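Wellen opens remote teaching trials to outside operators

15 March 2019

Robotics firm Wellen has begun letting people outside the company teach its robot arms by remote control. The first group of 18 operators started this month, working in simulated rooms from their own desks.

Each operator steers a two-finger gripper with a handheld controller and watches through a view fixed just behind the fingers. The tasks are simple ones, such as reaching for a small object, closing on it and setting it down somewhere else. Every run is saved, and the software that will later drive the arm learns from the saved runs. 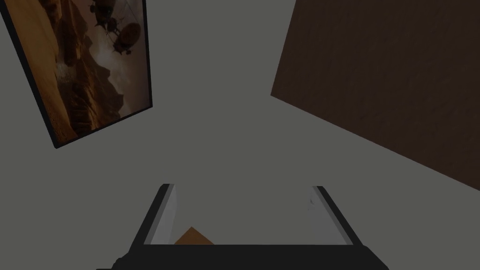
Operators get 13 practice runs before anything they do is kept. Wellen said most of the early trouble was with the approach — people came in too fast and at a poor angle, and had to back off and try again. Slow runs are kept, but runs in which the object is dropped are set aside.

The control software, called Urio, was written by Wellen. The simulated rooms come from Prutedis, a smaller firm that also supplies the furniture and wall pictures that go in them. So far the group has recorded 712 usable runs.

A second stage will move the same tasks to real arms at Wellen's Fastow site, where 2 stations are being fitted out. Operators there will guide the arm by hand as well as by controller. Wellen has not said when that stage will start.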